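MEDIA RELEASE

Tuesday, April 26, 2022

Student robotics club opens processor-handling task to other schools

The Rukeck Robotics Club has released the task specification and scoring sheet for its computer disassembly project, and will run an open round of the task in July. The specification covers the removal and placement of a desktop processor by a robot arm with a two-finger gripper. Entries are open to secondary school and college teams in Canada.

The club began the project as a term assignment in its automation class. Students were asked to pick a manual job that had to be done without force, and write a program that a second team could run without help from the first. Most of the early proposals were sorting and stacking jobs. The processor task was chosen for its small tolerances and because used desktop computers were easy to obtain.

Under the specification, the computer lies on its side on a slotted aluminum table with the side panel off. The cooler is removed before the run starts. The socket lever and retention frame must be open before the gripper enters the case. The arm then closes on two opposite edges of the processor, lifts it straight up, holds it clear of the board and returns it to the socket in the same orientation. 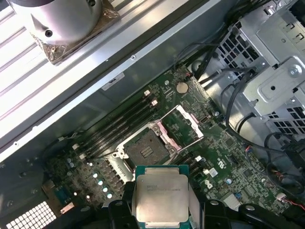
Contact with the pin field ends the run. Contact with a memory slot, cable or drive cage costs points but does not end it. A team may stop its own run at any time before the lift and restart once with no penalty. After the lift, the run has to be completed or forfeited.

The full task is worth 100 points, split between approach, grip, lift, alignment and release. Alignment carries the most weight. Time is recorded but is used only to separate teams with equal scores.

Grip force proved to be the hardest setting to agree on. Low values allowed the processor to rotate between the fingers during the lift. High values held it well but made the release uneven, with one edge leaving the finger before the other. The club now sets an upper limit on force and leaves the rest to each team. Finger pads may be changed, provided the drawings are submitted with the program.

The control software, named Jevska, was written by students over two terms. It reads a plain text list of positions and speeds, checks the list against a model of the case, and refuses any move that would pass through the chassis wall. The model does not include cables, as these sit differently in each machine. Teams are expected to inspect cable positions before a run - and to record them on the run sheet.

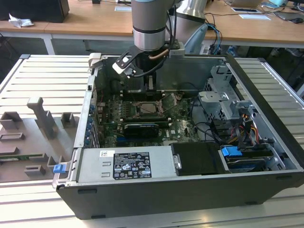

Practice runs to date total 600. Each has a run sheet showing the program version, the finger pads fitted, the force setting and the result. The sheets have been typed up and will be sent to registered teams along with the software. Failed runs are included.

The July round will be held at the Arum Technical Centre. Teams will work on an arm supplied at the venue and will not need to bring their own. Each team will be given 2 scored runs, with a practice period the day before. Programs must be submitted in advance so that they can be checked against the case model.

A grant of $2000 from the Þrastardóttir Fund covers replacement processors, sockets and finger pads for the open round. There is no entry fee. Travel costs are not covered.

A second task, the removal and refitting of a memory module, is being drafted. It will not be scored in July. Teams that want to comment on the draft may ask for a copy when they register.

Registration forms, the task specification and the scoring sheet are available from the club on request. Schools without a robotics program may register as observers and will receive the same documents.

Media contact: Rukeck Robotics Club, care of the Arum Technical Centre

- 30 -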